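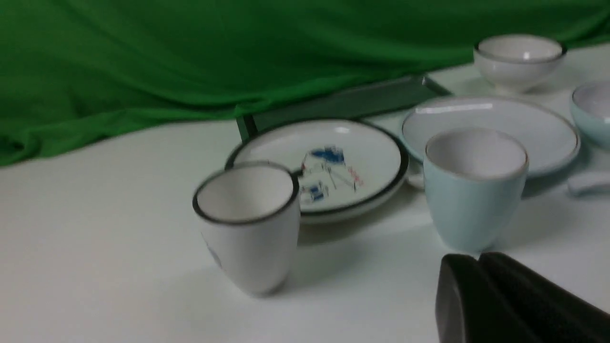

**縁に色のついた白い食器は、ふだん使いにしても大丈夫ですか？**

ふだん使いで平気です。ただ、縁の色がはげるのは洗うときより重ねるときなので、しまい方だけ少し気をつけてください。

先月号のあと、この手の質問がずいぶん届きました。みなさん、うちの食器棚にそんなに興味があったんですね（うれしい！）。というわけで今月の「台所のはしっこ」は、白い器と縁の話です。長くなりそうなので、お茶でも淹れてからどうぞ。

わたしが縁の濃い白い器を好きになったのは、Stalvilleに越してきた最初の冬でした。段ボールからまともに使える皿がほとんど出てこなくて、駅の裏のPlekineという古道具屋に駆けこんだんです。店主のVojtěch Jurčoさんは無口な人で、わたしが棚の前を行ったり来たりしているあいだ、ずっと時計の部品を磨いていました。で、何も言わずに白い皿を一枚、わたしの前に置いたんですよ。縁がぐるっと黒くて、値札は300。安い！と思って二枚買って、帰り道にもう一枚買っておけばよかったと後悔して、翌日また行きました。もう売れていました。あのときの悔しさは今でも覚えています。

写真のお皿も、縁がぐるりと黒いものです。真ん中の青い絵、みなさんは何に見えますか。わたしには小さな風景のようにも、人が集まっているようにも見えて、見るたびに気が変わります。右のほうにうっすら赤っぽい線が入っているのもいいんですよね。青だけで終わらせなかったところが憎い。こういう絵皿は、煮物をどさっと盛ってしまうと絵が全部隠れてしまうので、わたしはおにぎりを端に寄せて置くか、切った梨を三切れくらいにしておきます。食べ終わるころに絵がすっかり出てくるのも楽しみで、子どものころ、祖母の家で底に魚のいるお椀を早く空にしたくて、苦手な豆腐を飲みこんでいたのを思い出します。

手前のカップのほうは、下にいくほど少し細くなる背の高い形。わたしはこの形がとても好きで、牛乳でも麦茶でも、なんなら味噌汁の残りでも入れてしまいます。細くなっているぶん手におさまりがよくて、冬は両手で包めるのがいい。ただし洗うときは、底のほうまでスポンジが届きにくい！　うちでは柄のついた小さなブラシを使っています。Hsuehというところの、毛が少しかためのもので、660で買ってからもう長いつきあいです。茶渋がついたら、ぬるま湯に重曹を溶いてひと晩。縁の色のところはごしごしやらず、指の腹でなでるくらいで済ませています。

さて、いちばん質問が多かった重ね方です。

同じ皿どうしなら、あいだに紙を一枚はさみます。キッチンペーパーを四つに切ったもので充分。フェルトの丸い敷物も売っていますが、うちの棚は湿気がこもるので、ときどき取りかえられる紙のほうが性に合っています。カップは重ねません。口を上にして並べるか、どうしても場所がないときは棚板をもう一段足します。わたしはVodgateの差しこみ式の棚をひとつ買い足しました。987というなんとも半端な値段で、レジで小銭をかきまわして後ろの人に謝ったのもいい思い出です。これを入れてからカップの上の空間に小皿が並べられるようになって、朝のばたばたがだいぶ静かになりました。

絵のある皿をしまうときは、向きも少しだけ考えます。よく使うものは絵が見えるように一番上、というだけなんですけどね。下のほうに入れてしまうと、半年くらい平気で忘れるんです、わたし。去年の九月に棚を全部空けたら、忘れていた豆皿がぞろぞろ出てきて、家族に「新しいの買ったの？」と言われました。買ってません。前からいました。

それから、下に敷く布の話も少し。読者のMatúš Gajdošさんからのお便りに、「白い器ばかりだと食卓がさびしいのですが、どうしたらいいでしょう」とありました。Gajdošさん、布です、布！　白い器は下や後ろに濃い色がくるだけで、ぐっと表情が変わります。わたしのおすすめは緑。赤い布はお正月やクリスマスの気分が強すぎるし、紺はきれいだけれど青い絵と近すぎて、せっかくの絵が少しおとなしくなってしまう。緑だと青も黒も両方しゃんとして見えるし、しわが寄っていてもあまり気になりません。アイロンがけの嫌いなわたしには大事なところです。大きな布を買わなくても、手芸店の端切れで足りますよ。わたしは100均一のかごを底までほじくり返すのが趣味で、一度はまると店を出てこられません。

布がなければ、濃い色のお盆でもいいです。灰色とか黒とか。白いカップをひとつ置いただけで、ひとりのおやつがちょっとしたお店のようになります。うちのお盆は端が反ってきていて、置くとかたかた鳴るのですが、捨てられずにいます。

欠けてしまった器についても何通かいただきました。口の当たるところが欠けたら、わたしは飲み物に使うのはやめて、鉛筆立てか、ねぎの根っこを育てる係になってもらいます。ねぎは本当によく伸びるので、白いカップから緑がつんつん出ているのはなかなかかわいいです。皿の欠けは、場所によってはそのまま鍵置きに。金継ぎに挑戦したという方のお便りもありましたが、わたしは不器用なので、まだ道具の箱を開けていません。開けたら報告しますね。

電子レンジのことも聞かれました。縁の色が金や銀のように光るものは入れないでください、火花が飛びます。黒や紺の縁でも、古道具屋で買ったような、どんな絵の具か分からないものは、わたしはレンジに入れずに鍋で温めて盛っています。面倒ですが、鍋で温めたほうがおいしいおかずも多いし、ついでに味見もできます（そして減ります）。裏に表示のあるものは、それに従ってくださいね。

来月は、みなさんの食器棚の一番上の段に何が入っているかを特集したいと思っています。背伸びしないと届かないあの段です。うちは土鍋と、使い方のよく分からない長い皿と、もらいものの箱が開けないまま三つ。お便りは今月の終わりまでに、いつもの宛先へどうぞ。絵皿の自慢も、引きつづき大歓迎です！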